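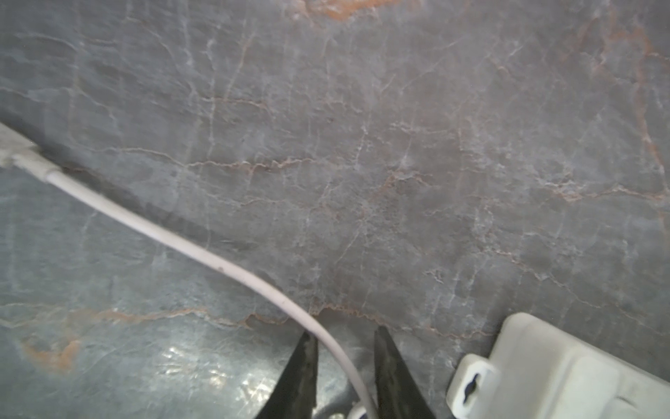 Fingers close beside thin cable after warm-up, two-arm cell, glossy floor panel

Junpei Noguchi
Posted 4/9/23

I look after a two-arm cell at Fenia that picks up and repositions power cords, chargers and outlet strips. Both arms are bolted to mounting plates on an aluminum rail along the front edge. The floor is a panel with a polished gray marble pattern. Control software is Plorkov, stock configuration apart from the grasp height limits.

Symptom: the fingers straddle a thin white cable correctly on approach, then one fingertip lands on the jacket and pushes the cable sideways when they close. It does not happen with a cold cell. It starts after almost 40 minutes of running and gets worse slowly. Outlet strips and other bulky items are still picked without trouble at that point, but they would tolerate a few millimeters of error.

Already done:

Re-homed both arms. No change.
Swapped the finger pair on the left arm for a spare set. No change.
Re-ran hand-eye calibration cold. Good for the first part of the shift, then the same.
Checked the rail bolts with a torque wrench. All within spec.

The wrist camera works at auto exposure. There is a bright reflection on the panel close to the fingers in many poses, and the cable position reported by Plorkov jumps when the reflection crosses the jacket. I can't tell if this is the same fault or a second one.
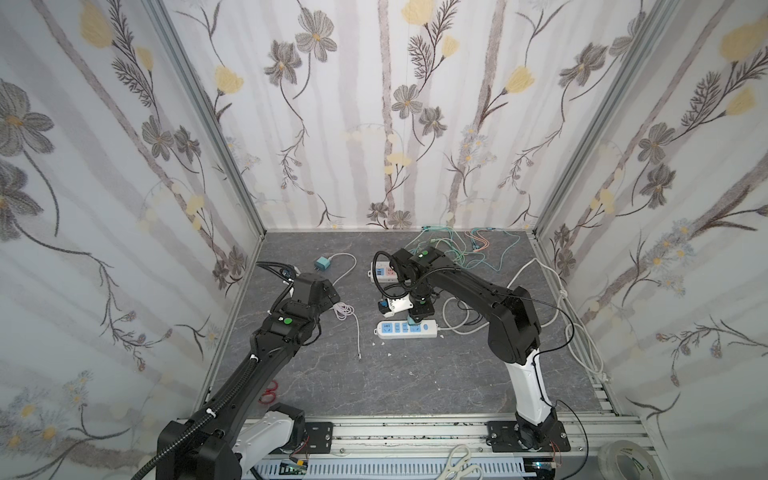 The left arm has its conduit strapped along the long link with zip ties, and I have wondered if it pulls on the wrist when the elbow is extended. I would prefer to avoid taking the conduit off unless someone has seen this cause an offset. Payload is set to the bare gripper on both arms.

Radu Roman

You probably have two faults. Separate them before changing anything else.

Mechanical first. Put a fixed pointer on the floor panel, away from the work area, and teach a touch position with the cell cold. Run your normal program for an hour with the pointer left in place, then return to the taught position from the same direction. If the fingertip has moved relative to the pointer, you have thermal growth in the arm or a slipping plate. If it has not, the arm is fine and the error is in the image. Do it for each arm. The camera plays no part in this test, so leave vision off.

Then vision. Auto exposure on a polished surface is a bad idea. The reflection drives exposure down, the edge of the cable shifts, and a white jacket next to a white highlight gives the edge finder two candidates. Fix the exposure. On our cell at Oprea we ended at 2000 microseconds with gain at minimum and a diffuser over the lamp. Your number will be different. Set it on the worst pose.

Check where the camera sits in its bracket too. A warm camera in a plastic bracket can tilt enough to matter. At a standoff of 165 mm, one degree of tilt moves the target by nearly three millimeters, and that alone would put a fingertip on the cable. If the bracket is printed, replace it with an aluminum one and recalibrate with the camera at running temperature.

On the conduit: extend the elbow fully by hand with the drives off and see if the ties go tight. There should be slack at each joint and the ties should only be snug on the straight link. A tight conduit gives an offset that depends on pose. Yours depends on time, so I would look at it last.

Brândușa Avram

had the same with Emach grippers, it was the floor. put a matte mat down and it went away. also clean up the white debris, bits get under the fingers

Sebastian Rusu

Radu's pointer test is right but return to the point several times and use the average, otherwise you are measuring backlash.

Regarding the matte mat: it will cure the reflection, but it also raises the floor. Update the grasp height limit by the mat thickness or the fingertips will press into it. We bent a pair that way.

I would also look at the fingertips under a loupe. Pointed tips that touch the floor on every pick get a burr on the inner face. The burr catches the jacket during closing and the result looks like a position error. We dress ours with fine emery every 300 picks and log it.

Junpei Noguchi

Pointer test done on both arms, vision off. No measurable movement on either one. Exposure is now fixed and the jumps in reported position are gone. The slow drift is still there, so the camera bracket is next. It is printed. I have ordered aluminum ones and will recalibrate warm when they are fitted.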